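February 6, 2018

Washing day again, and the grey still not folded

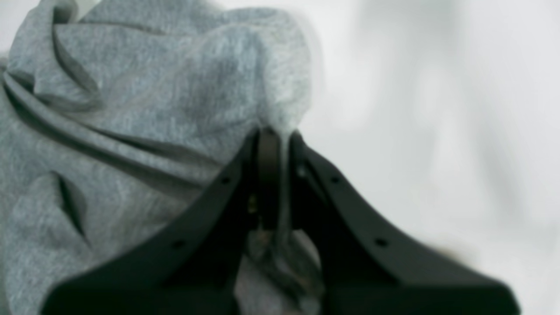 The grey one, on the white top.

Up before it was light. The heating had come on but the kitchen was still cold, so I did the first load with my coat on. Towels and tea towels at sixty, then the darks. The machine at Bullside has been slow to drain since December and it sat on the last part of the cycle for 23 minutes. I wrote it down this time, as the letting people want it in writing before they send anyone.

The airer is too small for two loads. I put the towels over the doors and the shirts on hangers along the curtain rail in the back room. Socks on the radiator, which I know I am not supposed to do. Everything smells of the Fakitz powder, and I can't say I like it. It was the cheap box and there is plenty left, so we will be smelling of it until spring.

So-yul Ra rang at eleven to ask if I still had her roasting tin. I do. It is under the sink with a bag of clothes pegs in it. She is coming on the train and will take it back then, along with the two books. She asked how the sorting was going and I told her the wardrobe was finished and the linen was not. She said to fold the big things first and leave the small ones for the evening. I did it the other way round and had a neat pile of flannels and pillowcases by dinner time, and all the awkward things still waiting.

The grey is the worst of them. It has that flecked look that shows every bit of fluff, and it won't lie flat. Pull one side straight and the creases go across to the other. I have tried halves and then thirds, and I have tried rolling it, which made a sausage too fat for the shelf. My mother would have had it done in a minute. She shook things out first, hard, at the back door, and then folded them against herself with her chin holding the top. I haven't the arms for it.

Had soup and the end of the bread. Went out for milk and light bulbs after, and paid the window cleaner, who has put it up again. Paid the gas as well. Posted the form to Trirkora about the storage unit. They wanted the reference number from the old letter, and I found it in the drawer with the batteries -- unit 24, so I had been writing the wrong one all this time.

Back to the linen about four. Three things for the charity shop: the yellow curtains, a fitted sheet for a bed we don't have any more, and the tablecloth with the scorch mark, though they may not want that. I might cut it up for dusters. The shelf in the airing cupboard needs a new bracket on the left. I have propped it with a tin of paint for now.

Ki sent a message at teatime to say the parcel was delayed. No new date given.

The towels were dry by seven apart from the thick blue one. Put them away warm. Shirts still damp at the cuffs, so ironing will have to be tomorrow. I want the grey on the second shelf next to the spare blankets, with the fold facing out.

Must remember descaler, the bracket, and her tin.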